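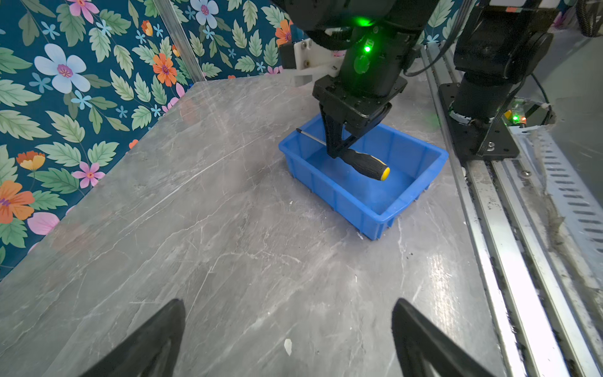 Stimura is looking for people who want to learn how to repair small household things and, after the learning, to sit at our repair table in Sasstead and help the neighbors who come with them. We begin a new group in March. You do not need to be a technician. Most of what we do starts very simply, with a screwdriver like the black and yellow one in the blue bin, and with some patience to find out where the screws are hidden. A person who can listen to the owner and work slowly is more useful to us than a person who already knows everything about kettles.

Who we are

Stimura is a small repair group. We started in the town of Dallden, in the back part of a bicycle shop, and later we opened the second table in Sasstead, in the old post office on Mabuza Street. Last year 2,103 objects passed over our two tables. Lamps are the most common, then toasters, radios, hair dryers and toys that have stopped to make their sound. We do not repair microwave ovens, phones or anything with gas.

What we offer

The training is 8 evenings, from half past six until nine o'clock. It is free and the materials are included. You will learn how to open a case without breaking the plastic clips, how to use a meter, how to change a plug and a cord, how to solder a wire, and how to write a repair card so that the next person can understand it. Two evenings are only for sewing and zippers, and please do not skip them, even if you come for the electrical things! We had many good discussions over a broken zipper.

The teacher is Palesa Ntuli, who worked many years in a service shop for sewing machines. She speaks clearly and she lets you make your own mistakes, except with the mains current. No device is plugged in at our table before she or another experienced repairer has looked at it.

What we ask from you

After the training we ask for one repair session each month, during 6 months. One session is three hours, in the afternoon. If you cannot come, you exchange with another person in the group, and we have a list for this. You should be 18 or older. Good English is not necessary, but you should be able to explain to a visitor what you are doing and why a thing can not be saved, when it is so. This last part is harder than the soldering, and we practice it together.

You should also be able to sit at a table for a longer time and see small parts, with glasses if you use them. The entrance has a ramp on the left side of the building. The toilet is on the same floor. If you need a different chair, a stronger lamp or something else, write it in your application and we will arrange it if we can.

This is not paid work. We give back the cost of the bus inside Sasstead and from Dallden, and there is soup and bread at each session. At the end you receive a written confirmation of the training hours, which some of our former participants have used when they applied for a job.

We also look for one person for the welcome desk. This person does not repair. He or she receives the visitors, writes the name and the problem on the card, and keeps the line friendly when the waiting is long — on rainy days it can be very long. For the desk, a second language is a big advantage. The training evenings are open for you also, if you like.

How to apply

Please write a short letter, half a page is enough. Tell us who you are, which evenings are difficult for you, and one thing you have tried to repair. It does not matter if you succeeded. A certificate or a list of your schools is not needed.

You can leave the letter in our mailbox at the old post office, or give it to Ekua Quansah, who coordinates the group and is at the welcome desk during every session. She also answers questions about the bus money and the insurance. We will invite everybody who writes to a first meeting, where you can see the tools, try a simple repair and decide without pressure. The places are limited by the size of the room, so if the group is full we will ask you if we may keep your letter for the next one.

Please bring to the first meeting one broken object which you can carry alone.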